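Hunwood Junior Golf League
By Gholamreza Salehi
September | 2 min read

The Hunwood Junior Golf League is a team golf competition for players under 16, played over short nine-hole courses from spring until early fall.
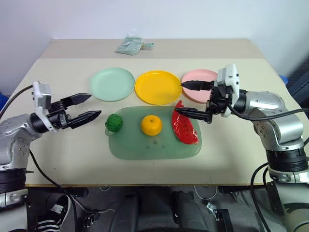
History

The league grew out of a putting contest held behind the old clubhouse at Hunwood. Four clubs took part in the first season: Hunwood, Custance, Collent and Cheng Park. Custance dropped out after one year when its back nine flooded, then came back with a wonderful new short course that many players still call the best test in the league. The longest hole there is 177 yards, all of it uphill.

Format

Each team sends six players, who go out in pairs under match play rules. A win is worth 2 points and a halved match is worth one. Younger players start from forward tees - marked in blue at every club except Collent, where they are white - and may lift and place the ball anywhere on the course. Handicaps are used, but they are worked out by the league and don't carry over to adult play.

Matches begin at 4:30 in the afternoon. A team that arrives with only five players gives up the last match of the day. This has decided the title twice, both times in favor of Cheng Park.

The Final

The top two teams meet in September at Hunwood, and it is a terrific afternoon of golf. Crowds of about 400 have followed the closing pairs, a huge turnout for a junior event. The best known final ended on the ninth green, when Collent's youngest player holed a bunker shot to halve the last match and take the trophy by a single point.

The course record for the final is 31, set from the back tees in a strong crosswind.

Girls' Pairs

A girls' pairs event was added in the league's fifth season and has grown fast. It uses alternate shot - one ball, two players - and is open to any two girls from the same club, including those already playing in the team matches. Custance has won it more often than any other club.

Contact the editors | © Hunwood Sports Pages | Back to top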